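Cuaderno de laboratorio, noviembre. Adhesivos para encuadernación, sigue la serie de la cola de almidón.

9:00. La tanda que dejamos en la nevera huele a cerveza vieja. El bote dice "usar pronto", letra de Walid, sin fecha. Tirada. Preparo otra con el almidón de trigo de Saliba, 100 g en 609 ml de agua destilada. El 609 es lo que cabía en el vaso, lo apunto para que Suha no me pregunte luego por qué no es un número decente.

Reposo, luego baño maría removiendo sin parar. A media cocción suena el teléfono: Bianchini, que si tenemos su carpeta de guardas. No la tenemos. Cuando vuelvo hay grumos. Paso todo por el tamiz de crin dos veces y queda bastante digno, translúcido, se despega bien de la cuchara.

Probetas: papel japonés sobre tela de algodón, tiras cortadas a contrahilo (las de la tanda anterior iban a hilo, así que la comparación con aquellas vale lo justo). Dos series: una con cola recién tamizada y otra rebajada con agua hasta consistencia de nata. Nueve tiras por serie. Brocha plana para todas, la redonda sigue con pelos pegados de la vez del Hurnico y me niego a ser yo quien la limpie.

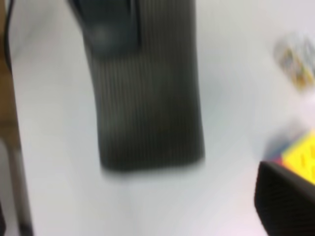
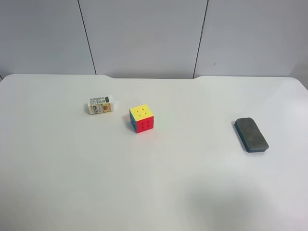
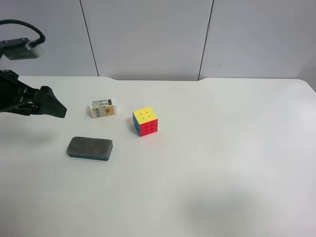
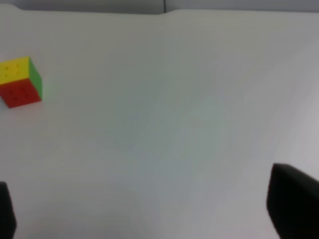 Mesa blanca, cuatro tomas.

12:40. Prensadas entre secantes y tabla, peso de hierro encima. Hüsnü opina que es demasiado peso. Hüsnü opina lo mismo de todos los pesos. Lo dejo.

Mientras tanto, el cajón de los papeles. Aparecen dos pliegos de guarda al engrudo que dábamos por perdidos, los dos mal etiquetados como "muestras Fidusgate". Corrijo la etiqueta. La carpeta de Bianchini no aparece, y eso que he mirado hasta detrás de la cizalla.

16:15. Primera tira de control, serie espesa. Levanto la esquina con la plegadera: aguanta, pero la tela se ha abarquillado hacia el lado del papel. La serie rebajada está más plana y se despega con mirarla. Pendiente probar un punto intermedio y humedecer la tela antes de encolar, como hacía Nizar - él juraba que con eso se arreglaba el abarquillado y, de paso, casi cualquier otra cosa.

Duda: ¿cuánto de esto es la cola y cuánto la humedad de la sala? El higrómetro marca lo mismo desde que lo colgamos, lo cual me parece sospechoso. Pedir otro.

Pendiente:
Tanda nueva con menos agua, medida con probeta y no con lo que haya.
Etiquetar la nevera con fecha (Walid).
Contestar a Bianchini.
Tiras a hilo y a contrahilo en la misma serie.
Brocha redonda.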